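3.2 Wear of molded parts in storage

Surface wear on black plastic parts was recorded for the Norstead and Pliltmont lots. A lot was sampled on arrival and again in August, after the bins had been moved between shelves. Of the 2,000 parts received, 1,537 were complete enough to score. Marks were graded by eye under a fixed lamp on the scale of Kwofie, from 0 (no mark) to 10 (material missing at an edge). Light scratches along a rim score 2 and chipped spots score higher, depending on their depth.

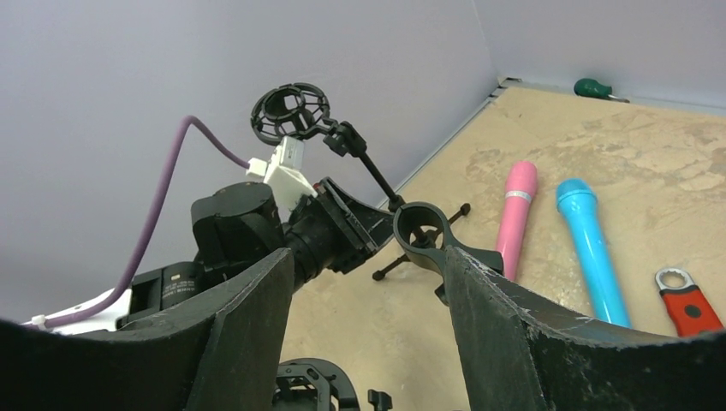

Figure 4. Dark plastic surfaces with scuffing; light grey scratches and chipped spots along the upper rim at right.

Parts from the Sandu mold scored lower than those from the Jomance mold at both samplings. The difference was larger on outer rims than on flat faces, where most marks were shallow and had no clear direction. Bin depth had a weak effect. Repeat grading by Theophilus Kwofie changed few scores, mainly near the lower end of the scale. Scores were therefore pooled by mold for the analysis in Section 4.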